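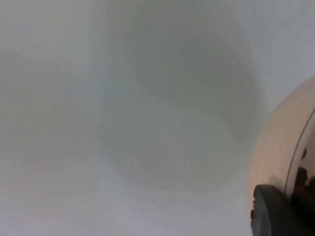 Heike Schmieder reckons I should leave pale surfaces alone altogether, as they show every smear and you end up wiping the same bit all evening. She left that under my last post and I've been muttering about it ever since!

She has a point. I did my big wipe-down last night (worktop, table, the fronts of the cupboards) and went to bed very pleased with myself. Then the morning sun came in sideways and there were swirls everywhere, like somebody had been skating on it.

So I've changed my method. One cloth wrung out until it's almost dry, a tiny squirt of washing-up liquid in the bowl, then a second cloth with plain water, then an old tea towel to buff. It takes me 34 minutes if I don't stop for the radio - and I always stop for the radio. Irfan Ong swears by vinegar but I can't stand the smell near the bread.

I did buy a spray from Dudier back in January and it's still under the sink, mostly full. Lovely scent, terrible streaks. If anyone nearby wants it, shout and I'll leave it on the step.

Next up is the shelf over the cooker, which I've been putting off. It's sticky up there.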